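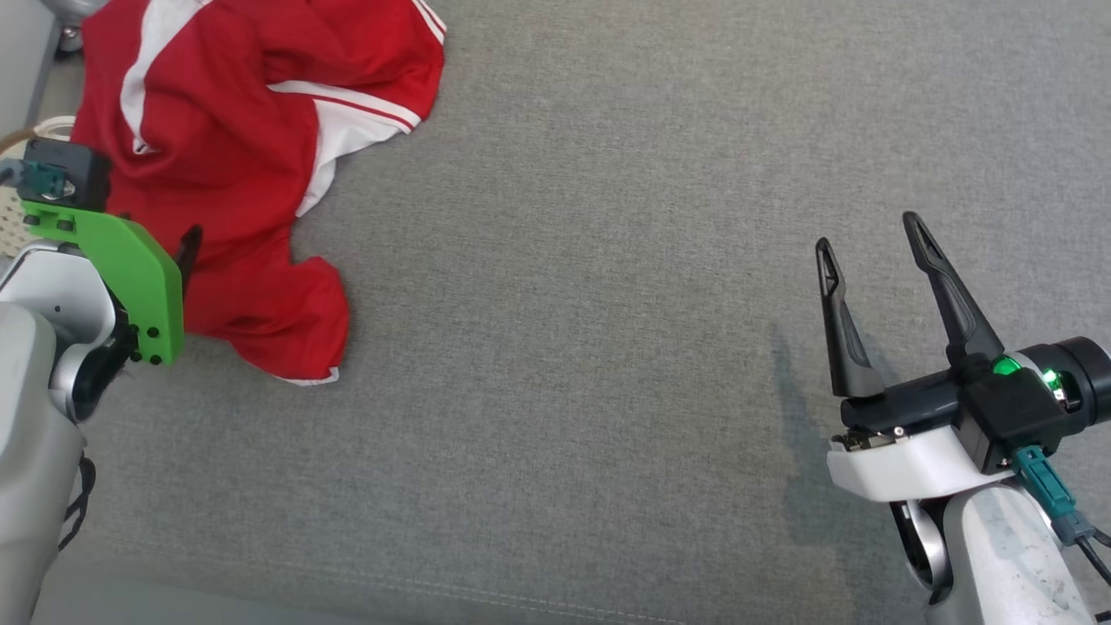

Clerholm, July

The film was on at ten past nine and Indrek had the telly warming up since eight. Old set. Took its time.

"You'll miss the start," he shouted up the stairs.

No answer. Emilian was on the phone to somebody about a bus.

It was the one about the signaller. Black and white, made a few years after it all finished, never put out on tape that either of them knew of. The channel was running war pictures all week and had stuck this one in on the last night, between a submarine thing and the news. Indrek had found it in the listings with a biro in his hand and nearly gone through the paper.

Thirty men had been used in the river crossing. Real soldiers, lent for a fortnight, paid in cigarettes and one hot dinner. Indrek's father was one of them. Sixth from the left, he always said, sixth from the left, hat too big. That was all the family had of him moving. There were photos, four or five, stiff ones. Nothing moving.

"Emilian!"

"Coming, coming."

He came down in his socks with a plate. Cheese on toast, gone cold already. Sat in the wrong chair.

"That's mine."

"It's a chair."

"It's mine, shift."

He shifted. Ten past nine. Adverts. A bank, a holiday, a woman pleased about gravy. Then the grey card with the studio name, Maksymiv, and the drums, and the pair of them stopped talking.

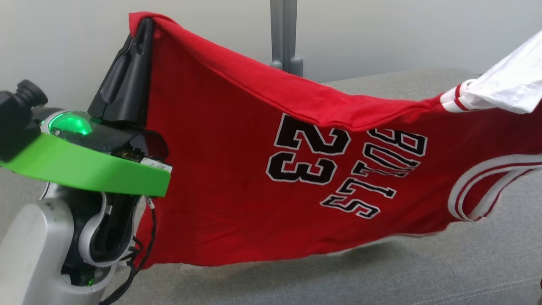 First half hour was all offices. Men with moustaches leaning over maps. A girl who drove the colonel about and was going to marry the wrong one, you could see it coming from the first gearchange. Indrek sat forward the whole time, elbows on knees. Emilian ate both bits of toast and then looked guilty about it.

"When's the river?"

"Later. He said it was near the end."

"You've never seen it at all?"

"Where would I have seen it?"

Fair enough. His father had seen it once, in the Panutar, the old picture house by the docks, before it was bingo and then flats. Went on his own. Came home and said it was all right. Said they'd cut the bit where he fell over. That was the whole review. He didn't talk about the real crossing, the one three years before the film one, and if you asked he'd talk about the film one instead. The cigarettes. The director in his white shoes, up to the ankle in muck. How the water was warmer than it should of been.

Indrek was eleven before he worked out there had been two rivers.

Twenty to ten. The signaller lost his radio. The colonel said something hard and then something kind. Adverts again, the gravy woman again.

"Tea?"

"Don't you dare move."

"It's adverts."

"They do short ones on this channel. Sit."

Emilian sat. He'd been in himself, later, a different army, six years and a bad knee. Lodged here since the spring. He had the little room over the porch and paid on time, and he'd never once asked about the photos on the landing, though he had straightened one. They'd got on from then really.

Back. Night, or daytime with something dark over the lens. Reeds. A whistle. Then the bank and the men coming down it in a line, boots, packs, rifles held up high, and Indrek was out of the chair and on the carpet with his nose near enough on the glass.

"One, two," he said. "Three. Slow down, will you. Four."

The picture swung along with them. The men went in to the knee, to the waist. No faces to speak of, just helmets and the wet coming up. Five. And then, sixth along, a helmet a size too big, sliding forward, and a hand coming up to shove it back. Quick. Annoyed. The same shove he gave his cap every morning of his life at the gate of the Cesport works, going in, coming out.

Then the signaller's face, very large, with glycerine on it.

"Was that him?"

Indrek had his hand on the top of the set. It was hot.

"Was that him, Indrek?"

"Yes."

"You're sure?"

"He did that. With the hat. He did that."

Two seconds. Maybe not two. The film went on, the girl got a telegram, somebody played a mouth organ. There was a flag. Neither of them could of told you after what happened to the colonel.

The names went up and the men weren't in them. Just a line, with thanks to the officers and men of the 52nd, and off the top of the screen before you'd got to the end of it.

Emilian went and put the kettle on. Stood about in the kitchen longer than it needed. When he came back the news was on with the sound down and Indrek was still on the floor, back against the chair now, legs out like a kid.

"They might show it again," Emilian said.

"Might do."

"I could ring them up. Ask."

"It's gone ten."

"There'll be somebody there."

Indrek took the tea. Too much milk in it, always too much milk. He drank it anyway.

"He said they cut the bit where he fell over," he said. "I'd of liked to see that."

Emilian had already gone out to the hall and was looking for the number.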